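Murkesetti Catering Supply
Drinks Can Handling Table: Routine Inspection Checklist and Comments
Site: Clerkirholm
Month: August
Inspector: Danuta Wysocka

Scope

This checklist covers the table used for sorting canned drinks, the cans placed on it, the floor immediately beneath it and the storage shelf in the adjoining corridor. It does not cover the cold room, which has its own record. Each item is marked Satisfactory, Attention or Not Checked. Comments are entered wherever the mark alone would leave doubt.

Section 1. Table and surroundings

1.1 Working surface flat and free of tears. Satisfactory.
1.2 Timber edges free of splinters. Satisfactory. Edges to be felt by hand, with gloves, at each inspection.
1.3 Cables secured clear of walkways. Attention. The clip on the timber edge holds, but the cable beneath it should be fixed at a second point before it reaches the floor.
1.4 Hazard tape in place and legible. Satisfactory.
1.5 Lighting adequate for reading can lids. Satisfactory. Meter reading at table height was 800 lux.
1.6 Access kept clear on the corridor side. Attention. Two empty Tevutent crates were standing in the access route at the start of the inspection and were removed by staff on request.
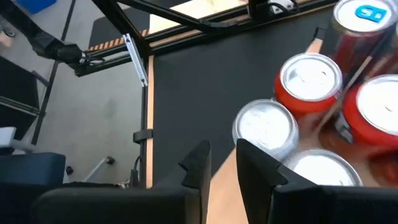 Should a can with a slight dent be taken off the table?
A shallow dent in the side wall is acceptable provided that the lid, the seam and the base are undamaged. A can dented at the seam or the rim, or with a raised lid, must be removed at once and entered in the rejected stock book.

Section 2. Cans

2.1 Lids clean and free of residue. Satisfactory.
2.2 Pull tabs flat against the lid. Satisfactory on the cans sampled.
2.3 No swelling, leakage or rust. Satisfactory.
2.4 Lid markings applied flat and clear of the opening. Attention. One sticker in the sample had lifted at its edge. Stickers are to be pressed down from the centre outwards.
2.5 Opened cans kept apart from sealed stock. Attention. Staff should be reminded that an opened can may not be returned to the sealed group, even when it has been emptied and rinsed.
2.6 Cans standing upright when left. Satisfactory.
2.7 Date codes readable. Not Checked. To be carried forward to the next inspection.

Section 3. Loose board

3.1 Board free of cracks and warping. Satisfactory.
3.2 Cans to stand wholly on the board or wholly off it. Attention. A can placed across the edge of the board is liable to tip when its neighbours are moved. The same comment was entered at the previous inspection and the item remains open.
3.3 Board wiped on both faces before being put away. Satisfactory according to the cleaning sheet.
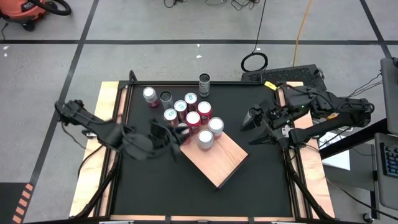
Item 3.2: cans grouped at the upper-left edge of the board.

Section 4. Corridor shelf

4.1 Load within the marked limit. Satisfactory. Each shelf is limited to 32 kg.
4.2 Trays stacked no more than two high. Attention. A third tray had been added at the far end.
4.3 Clear width of 1000 mm maintained in front of the shelf. Satisfactory.
4.4 Nakpan absorbent pads available for spills. Satisfactory. One opened packet to be used up before the next is started.

Summary of actions

Items 1.3 and 3.2 are to be dealt with before the table is next loaded. Items 1.6, 2.4, 2.5 and 4.2 are to be raised at the start of shift. Item 2.7 is to be completed at the next inspection and the result added to this sheet in ink.

Signed: D. Wysocka
Countersignature: pending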